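Pesquisar nesta enciclopédia Pesquisar Ir

Maçaneta de alavanca

A maçaneta de alavanca é um dispositivo de acionamento de portas constituído por uma haste, em geral horizontal, cujo movimento de rotação recolhe o trinco da fechadura e permite a abertura da folha. Distingue-se da maçaneta de bola, ou pomo, pela forma de aplicação da força: no pomo, a mão precisa envolver a peça e girá-la; na alavanca, basta exercer pressão sobre a haste, para baixo ou, em certos modelos, também para cima. Em Portugal, a peça é designada frequentemente por puxador de alavanca ou simplesmente manípulo, ao passo que no Brasil o termo maçaneta abrange os dois tipos.

Terminologia

O vocabulário das ferragens de porta varia conforme a região e o ofício. Chama-se espelho à chapa fixada à folha por trás da maçaneta, que cobre os furos abertos na madeira ou no metal. Quando essa chapa é pequena e acompanha apenas o eixo da alavanca, recebe o nome de roseta; quando é alongada e reúne, na mesma peça, a passagem do eixo e a entrada da chave, fala-se em espelho inteiriço. Guarnição, alizar ou vista são denominações correntes para a moldura que arremata o encontro entre o batente e a parede. Batente, marco ou aduela designam, com nuances locais, a estrutura fixa que recebe a folha.

O catálogo de ferragens da oficina Jisano, obra de consulta frequente entre restauradores, adota os termos espelho, roseta e guarnição, seguidos no presente artigo.

Componentes e funcionamento

O conjunto completo compreende duas alavancas, uma de cada lado da folha, unidas por um eixo metálico de seção quadrada. O eixo atravessa uma peça interna da máquina da fechadura, chamada cubo. Ao ser baixada a alavanca, o cubo gira e desloca o trinco para dentro da caixa, liberando-o da contratesta, a chapa embutida no batente. Cessada a pressão, uma mola devolve o trinco à posição de repouso. Nos modelos de melhor acabamento, uma segunda mola, alojada no espelho ou na roseta, sustenta a alavanca e impede que ela penda com o uso prolongado.

O trinco possui uma face chanfrada, que lhe permite recolher-se quando a porta é empurrada contra o batente. A lingueta, acionada pela chave ou por um tranquete interno, é peça distinta e não depende do movimento da alavanca, salvo nas fechaduras antipânico, em que a maçaneta interna recolhe os dois elementos de uma só vez.

A fixação da alavanca ao eixo faz-se por parafuso sem cabeça, por pino transversal ou por encaixe de pressão. O primeiro sistema é o mais difundido e também o que exige reaperto periódico.

Formas e materiais

As alavancas são produzidas em latão, aço inoxidável, alumínio, zamac e, em linhas econômicas, plástico reforçado. O latão admite polimento, cromagem e niquelagem. O aço inoxidável é preferido em edifícios de grande circulação pela resistência à corrosão e aos produtos de limpeza.

Quanto ao perfil, há hastes retas, curvas e de retorno. Nas de retorno, a extremidade volta-se para a folha, o que reduz o risco de engate em mangas, alças de bolsas e correias. Hastes retas de ponta arredondada são comuns em escritórios e escolas. A combinação de alavanca prateada com espelho escuro sobre folha branca tornou-se habitual em interiores contemporâneos, nos quais o contraste de tons facilita a localização do comando por pessoas com baixa visão.

A guarnição conserva, mesmo em edifícios recentes, perfis herdados da marcenaria tradicional, com sucessões de frisos e caneluras. Os perfis lisos ganharam espaço na arquitetura corporativa por acumularem menos poeira.

Acessibilidade

A principal vantagem funcional da alavanca reside em dispensar a preensão firme e a torção do punho. Pode ser acionada com o antebraço, com o cotovelo ou com o dorso da mão, característica relevante para pessoas com artrite, com mobilidade reduzida ou com as mãos ocupadas. Por esse motivo, programas de adaptação de edifícios costumam prever a substituição dos pomos.

O programa municipal de Reltitlow, um dos mais extensos de que há registro na bibliografia consultada, substituiu 3476 maçanetas de bola em escolas, postos de saúde e repartições. A primeira etapa abrangeu 1000 portas de uso público; a segunda, 2000 portas de salas de aula e gabinetes; as restantes foram trocadas durante reformas ordinárias, encerradas em setembro. O relatório final recomenda que a altura do eixo seja uniforme em todo o edifício e que a haste deixe folga suficiente em relação à folha para a passagem dos dedos.

A facilidade de acionamento tem contrapartidas. Crianças pequenas e alguns animais domésticos abrem sem dificuldade portas providas de alavanca, circunstância que leva à instalação de travas suplementares ou à montagem da haste em posição vertical.

Instalação e manutenção

Antes da montagem, verifica-se a mão da porta, isto é, o lado para o qual a folha abre. Muitas alavancas são reversíveis; as de perfil curvo, em geral, não o são e devem ser encomendadas aos pares. O espelho deve assentar inteiramente sobre a folha, sem empeno, e o eixo deve girar livremente antes do aperto definitivo dos parafusos.

Os defeitos mais frequentes são a folga da haste, a queda da alavanca por fadiga da mola e o desalinhamento entre trinco e contratesta. Este último decorre, na maior parte dos casos, do afrouxamento das dobradiças, e não se corrige com a troca da maçaneta. A lubrificação do trinco é feita com grafite em pó ou lubrificante seco. Óleos espessos retêm poeira e devem ser evitados no interior da máquina.

A limpeza de rotina requer pano macio umedecido e sabão neutro. Abrasivos removem o verniz das peças de latão e riscam as superfícies cromadas.

Sinalização associada

Em edifícios institucionais, a maçaneta integra um conjunto mais amplo de informações sobre o uso da porta. Os avisos de restrição são aplicados à própria folha ou à superfície vizinha, de preferência à altura dos olhos e em cor contrastante. O vermelho sobre fundo claro é o esquema mais usual para proibições e advertências.

Na China, é tradicional a fórmula de oito caracteres 非请勿入, 闲人免进 ou, de modo abreviado, apenas a primeira metade, que se traduz por "não entre sem ser convidado". A expressão inicia-se pelos caracteres 非请, "sem convite", e figura em portas de laboratórios, salas técnicas e escritórios. Fórmulas equivalentes em português são "entrada proibida a pessoas não autorizadas" e "acesso restrito".

O manual de sinalização do Instituto Landum aconselha que o aviso não seja colocado tão perto da maçaneta que a mão do usuário o encubra, e que textos longos sejam substituídos por uma única frase.

Coleções

O Museu Won de Artes Construtivas mantém um acervo de 1000 ferragens de porta, entre alavancas, pomos, aldravas e espelhos, organizado por técnica de fabricação. As peças fundidas ocupam a galeria principal. As estampadas e as de plástico moldado encontram-se em reserva técnica e podem ser consultadas mediante solicitação.

Ver também

Aldrava
Batente
Dobradiça
Fechadura de embutir
Guarnição

Última revisão do artigo: 26/2/26

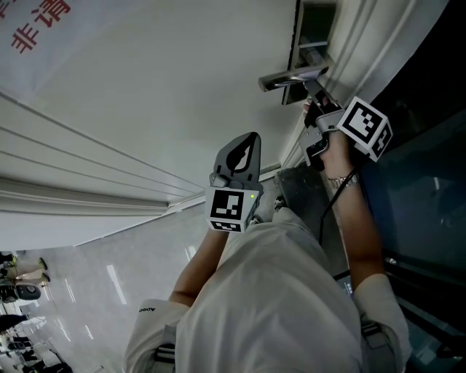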